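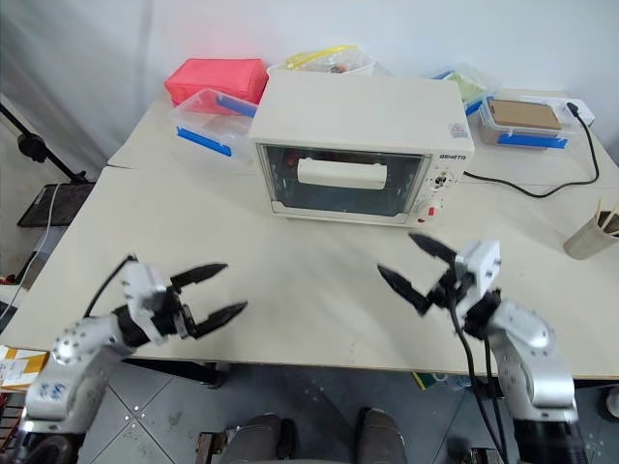

Staff kitchenette, toaster oven on table

SKUNPORT COMMUNITY HALL
Kitchen, store and amenities inspection
March 2019
Inspected by: Fahmy Property Checks
Previous inspection: January

Key: OK / FIX / N/A

1. Exits and access
Front doors open fully from inside: OK
Rear exit clear: FIX. Stacked chairs reduce the opening to 600 mm. Move to the store.
Exit lights: OK. Side door light is dim, replace tube at next service.
Ramp handrail: FIX. Bottom bracket loose, same as January.

2. Fire equipment
Extinguisher, main kitchen: OK, tag current
Extinguisher, hall foyer: FIX. Tag no. 694 does not match the register. Register says 649. Probably a copying error, please confirm.
Fire blanket: OK, but hung behind the door. Hard to find if the door is open.
Smoke alarms: OK, all tested by button

3. Electrical
Test tags on portable appliances: FIX. Urn tag out of date. Do not use until retested.
Power boards: OK. One removed from under the stage in January and has not come back.
Switchboard labels: FIX. Circuits 23 and 25 are both marked "kitchen". One of them runs the hot water.
Benchtop cooking appliances: reminder to hirers to switch off at the wall after use and empty the crumb tray. Keep plastic and paper well away while the oven is on.

4. Kitchen
Fridge seal: OK
Hot water at sink: OK
Rangehood filters: FIX. Greasy. Salov can supply replacements, order is with the office.
Knives stored in drawer block: OK
First aid kit: FIX. No burn gel, bandages past date.

5. Toilets and floors
Non-slip mats: OK
Accessible toilet grab rail: OK
Vinyl join at ladies' door: FIX. Lifting on the left side. Taped for now, needs gluing.
Cleaning chemicals locked away: OK. Data sheet missing for the Narkska floor stripper.

6. Outside
Bins: OK
Gutter over back step: FIX. Overflows onto the step and the concrete is going green.
Car park lights: N/A, daytime visit

Urn, rear exit and first aid kit to be done before the next booking. Remaining items by the next inspection.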